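Pantry Shelf Changes at the Ellum Street Store

Members who have shopped with us since the winter will have noticed that the canned goods aisle has been moving. The last of the new shelving went in during April, and the aisle should now stay put through the end of the year. The soups and beans are on the left as you come in from the registers. Canned fish and meat are across from them, and boxed mixes have gone to the end nearest the bulk bins.

The reason for the move was space. When the store opened we stocked 700 products in total. At the December count we had 2,195, and most of the growth was in dry and canned goods. The old shelves were deep and low, so older stock kept getting pushed to the back. We threw out more dented and expired cans last year than we should have. The new shelves are shallower and load from behind, and the oldest can comes forward first.

Along with the new shelves, we have cut the list. Elba Ojeda went through the sales records for every item and marked the ones that sold less than a case in six months. After two rounds of this we are down to 1,772 products. If something you buy is gone, ask at the desk. We can still order by the case for any member, and case orders get 20 percent off the shelf price. Allow two weeks for delivery. 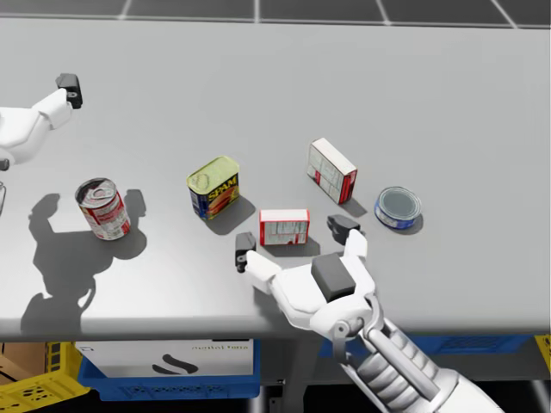 A few items are gone for reasons other than sales. Berov has stopped making its small tins of tomato paste and now sells only the large size. We will carry the large one for now, but we know it is too much for most recipes, and we are looking for another supplier. Iturra raised its minimum order on chickpeas and white beans to more than we can store. We have switched both to Bendska, at a slightly lower price. The Bendska beans are packed with less salt, so you may want to season a bit more than usual.

Several members asked about how long canned food keeps once it is home. Tomatoes, fruit and other acidic foods are best used within a year and a half. Beans, plain vegetables, fish and meat will keep their quality for two years or longer in a cool, dry cupboard. Do not use a can that is bulging, leaking or badly rusted, or one with a deep dent on a seam. Bring it back to us and we will replace it. Once a can is open, move what is left to a covered glass or plastic container and put it in the refrigerator.

The price tags on the new shelves are larger, and the unit price is now printed in the same size as the item price. Some of the tags on the lower rows are still the old kind. Those will be changed over before the next newsletter.

Posted May 3, 2018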